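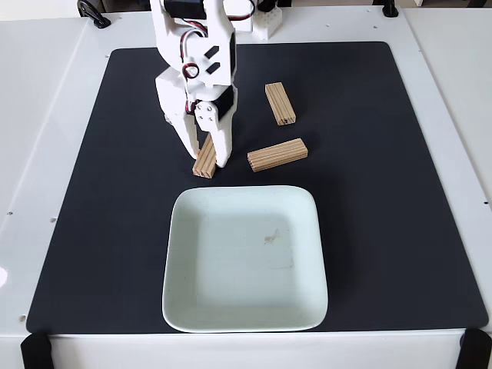
Grooved wooden blocks, one little square dish, and the arm I watched for most of an afternoon.

So on Sunday I finally made it to the open day at Etitz, the shared workshop over by the old rail yard. I've been meaning to go since they moved in, and I always find out the day after. This time a friend texted me in the morning, I skipped lunch, and I was at the door when they opened.

I thought I'd look at everything for ten minutes each and be home by three. Then I got to the table with the small white arm and that was pretty much my day!

The job is simple to say. Pick up a wooden block, put it in the dish, go back for the next. I've seen videos of huge factory arms throwing car doors around and they never did much for me, but this one is small enough that you lean in. White plastic brackets, black servos, the red and black wires curling around on the outside where you can follow them with your eye. I love that nothing is covered up. I fix sewing machines as a hobby, and it gave me the same feeling as taking the side panel off an old one.

Melur Menon was running the table and had the patience of a saint with all of us. She told me the arm learns from people showing it. Somebody guides it through the task, the computer records the whole thing, and after enough rounds it tries by itself. Her group had recorded 84 rounds with these blocks before the open day and wanted to get to 100 before trying anything harder. I asked what harder meant. Stacking, she said, and then made a face.

She let us take turns guiding it, and I was terrible. I came in too fast and bumped the block over on my first go — the kid behind me, maybe nine years old, did it perfectly and didn't even look pleased with himself. My second go was better. You have to get the two fingers on either side of the block and then wait a moment before you close them, and I am not a person who waits a moment.

What I hadn't thought about is how much a wooden block can vary. Lying flat, standing on end, pointing away from you, turned a little to one side. To me it's all the same block. The arm has to be shown each of those, and Melur kept nudging them into new spots between turns so it wouldn't get used to one layout.

I did tear myself away in the end and saw the Curkari people, who had a plotter drawing maps of the neighborhood (I have one on my fridge now, slightly smudged, my fault). The talk in the back room was good too, though I came in halfway through and spent the rest of it piecing together what Vudis was. A scheduling program, I think.

They're doing another one in March. Melur says the stacking might be ready by then, and I've already asked for a turn.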